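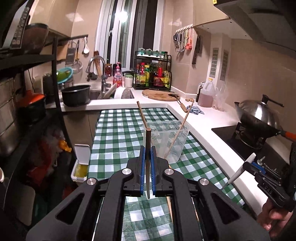

## 4. Moving your product catalog into Studau

Your storefront is live, so now comes the fun part: filling it up! A catalog of 2,398 items imports in a single pass, and you can keep editing pages while it runs.

1. Open **Catalog > Import** and choose **Spreadsheet**.
2. Drop in your file. Studau reads the header row and suggests a match for each column (it's very good at spotting SKUs).
3. Fix any column marked in orange. Price and Title must both be matched.
4. Click **Test import**. The first 50 rows load into a private draft store where you can click through everything as a shopper would.
5. Happy with it? Click **Import all**.

> **Note:** Variants such as size and color go on separate rows with the same parent SKU. You can have up to six options per product.

> **Caution:** Importing over an existing catalog replaces descriptions you edited by hand. Export a backup first from **Catalog > Export**.

### 4.1 Undoing an import

Every import stays in **History** for 30 days. Select it, click **Roll back**, and your old catalog returns, page links included. Redirects you added after the import are kept, so check those once the rollback finishes.

Next, try the Gasser theme blocks in section 5. They pick up your new products automatically!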